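Wikura Community Learning Centre
Hardware Basics, Workshop 2: Inside the tower
Notes by Efthymia Christodoulou
Last updated 15 November 2020

Hi everyone, and welcome back. These are my notes for the second workshop, typed up so you can listen and poke at things instead of scribbling. We're doing desktops only (laptops come later, and they're fiddlier, so let's enjoy ourselves while we can!). I've stuck to the order I use at my own bench, which may not match the textbook.

Desktop case on its side, and a processor sitting in its holder:
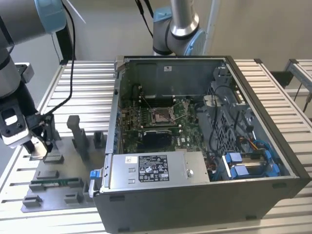
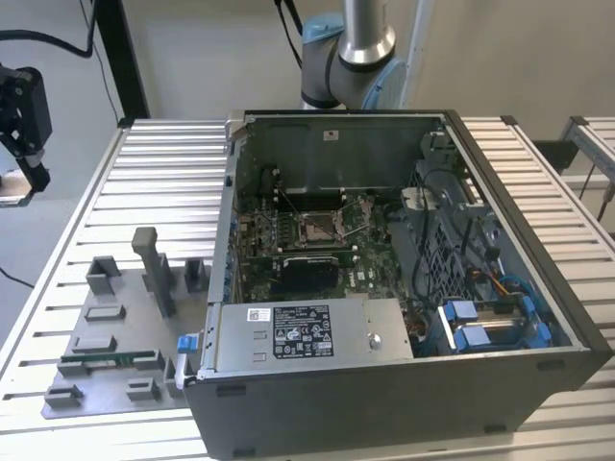
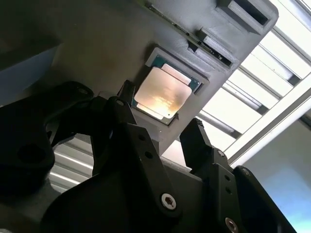

Before you open anything

Shut the computer down properly, switch it off at the wall and pull the power cord out of the back. Then hold the power button in for a few seconds. People laugh at me for that one, but there can be a bit of charge hanging around and I'd like it gone before my fingers are in there.

Lay the tower down so the panel that comes off is facing the ceiling. You want it flat and steady, with room next to it for the parts you take out. Pantelis always works with the tower standing up and I've given up arguing with him, but please don't copy him in my class. Heavy coolers and gravity are not friends.

Clip your wrist strap on. If you've left it at home, there are spares in the Plinar tub at the front. Touch bare metal on the case before you touch a board, and do it again whenever you've wandered off for a cuppa.

Getting your bearings

Every brand arranges things a bit differently, but you'll find the same bits in nearly all of them, so go looking for these first:

Motherboard. The big circuit board everything else plugs into. Find this and the rest falls into place.

CPU socket. Usually a square with a metal frame and a little lever. Leave the lever alone until we get to it together.

Memory slots. Long and skinny, with a clip at one or both ends.

Expansion slots. These sit in a row near the back panel, so that a card's ports can poke out of the case.

Power supply. A metal box with a label full of fine print and a fat bunch of coloured wires. We never open the power supply itself. It can hold a nasty charge long after it's unplugged. If it's dead, it gets replaced whole, end of story.

Drive cage. Hard drives and optical drives live in here. In older towers the cables get draped all over the shop, so trace each one with a finger before you pull.

Handling memory

Hold a module by its short ends or its top edge and keep off the gold contacts. Skin oil is the enemy. There's a notch in the contact edge that lines up with a bump in the slot, and if the two don't match you've got it the wrong way round (or it's the wrong type of memory, have a look at the label). Open the clips, sit the module in straight, then press evenly with both thumbs until it clicks. It takes more push than beginners expect! Iason spent half of the March class convinced his memory was faulty and it just wasn't all the way in.

Handling the processor

This is the part everyone gets nervous about, and fair enough. Pick it up by the edges only. The metal lid on top is the heat spreader, and the cooler presses down on that, so it needs to be clean. Wipe off old paste with isopropyl and a lint-free cloth, then let it dry.

Never put a processor down on a bare bench. A tray, a proper holder or its original plastic clamshell will do. I've seen one slide off a magazine.

To fit it:

Lift the lever and open the frame.
Find the little triangle on the corner of the chip and match it to the mark on the socket.
Lower it straight down. No pushing, no wriggling.
Close the frame and bring the lever back down. Some resistance here is normal on a lot of sockets.

If it doesn't drop in under its own weight, stop and call me over. Bent pins can sometimes be straightened, but it's a miserable job and I'd sooner spend the arvo on something else.

Your turn

Work in groups of 4. Each group gets a Kermani kit and a worksheet. Sketch the inside of your tower first, label what you can find, and swap sketches with the next table to see if they agree. Then remove and refit the memory, everyone having a go. Paraskevi will be floating about to help and she has the good torch.

Put screws in the Drelitz trays as they come out, grouped by where they came from. Last time we finished with a jar of mystery screws and I still have it.

For next session, read the pages on thermal paste in your workbook and bring a photo of the ports on the back of your own computer at home. We'll start with those.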